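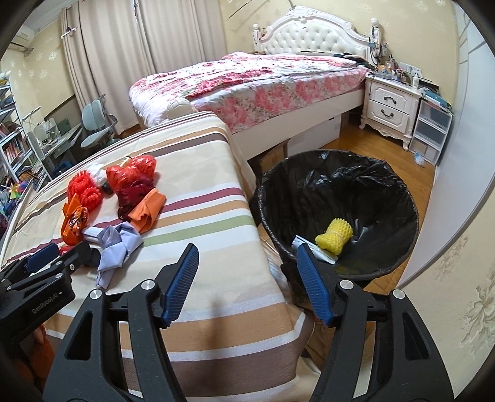

*Bedroom tidy, bin stage.*

**GenRobot.AI hand-held grippers: a month of picking up rubbish the slow way**

I'll say straight off that I wanted to love these. I've been waiting for a machine to clear my bedroom floor since 2007, when I bought my first robot vacuum and it ate a sock, a shoelace and the corner of a rug in one afternoon. So when Yatziri Xolalpa offered to lend me her pair of grippers (she's mad about all this stuff) I said yes before she'd finished the sentence!

You hold one in each hand and do your chores with them, and the idea is that what you do teaches a robot to do the same later on. You're the brains and the arms, basically. What you get to find out, very quickly, is how much your own fingers have been doing for you all these years.

Bins first, as that's what I did most. Dropping things in is lovely. You get the jaws over the bin, let go, done. Foam fruit nets are a joy because the blue pads squash into them and they don't slip. Wrappers are fine too, if they've got a bit of a crumple to them. A flat one on a flat surface had me swearing, and I ended up scraping it along to an edge like you do with a coin on a shop counter.

Plastic bags were the worst. A bundle of them on a bed is a nightmare, as you grab one and three come along, or you grab one and get a pinch of bedsheet as well. Mesh bags snag. Cloths are all right to pick up, but folding one took me ages and it looked like something the dog had slept on.

I timed myself on one messy bed, start to finish, and it took 30 minutes. By hand I'd have had it clear before the kettle boiled. My wrists knew about it the next morning as well, so take breaks, and don't do what I did and go straight on to the wardrobe.

I also had a go with the Witmont, which has harder tips, and I'd pick the GenRobot.AI every time for soft stuff. The Witmont might suit a workshop better, with boxes and bolts and so on, but I didn't get to try it on any.

So can machines do the housework yet? From where I'm standing (next to the bin, usually) I'd say the putting-in half is nearly there. Deciding is another matter. Is that orange packet empty or has somebody saved the last two biscuits? I had to look twice myself, and I live here.

Would I buy a pair? Not for tidying, no! If you like tinkering and want to see where home robots are heading, borrow some for a weekend. Mine go back to Yatziri in November, and she's already asked whether I'll try them on the washing-up.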